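Rented cottage kitchen - what do you leave for guests?

fallow_end
We let our place in Flirnness from October. It sleeps 4 and I'm trying to settle the kitchen list. My sister says two of everything per guest. I think that just means a full sink at checkout.
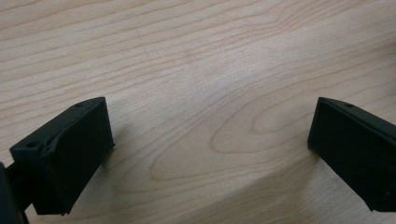
Table is staying, so the budget is for dishes and linens only.

Sendik22
Two per guest is right. People don't wash up on vacation. Get plain mugs you can replace one at a time.
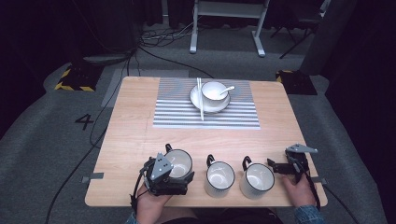

White mugs with dark rims, cup and saucer on the striped placemat

holmgren_k
Disagree. We cut back to one each plus 2 spares and the complaints stopped. Put the money into a big basin - ours gets used for salad, hand washing, everything.

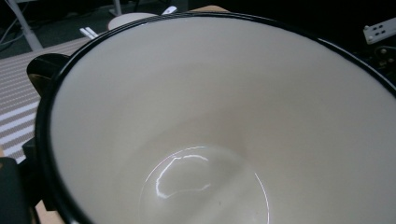 Posted by Gunnel Lundgren, Apr 25, 2025

Enamel is fine but it chips if guests drop it in the sink. I've replaced mine twice in 5 years. Also leave a printed list inside the cupboard door, or things wander off to the bedrooms.

fallow_end
Good idea on the list. What about placemats or a tablecloth? 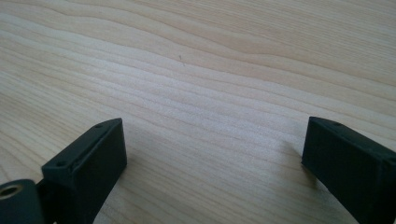

I'd prefer cloth but I don't want to iron 30 of them a season.

Sendik22
Placemats. Wipeable ones.

Last updated: 2 days ago

Comments
mo_t: One per guest is stingy.
reedbank: Add a second can opener.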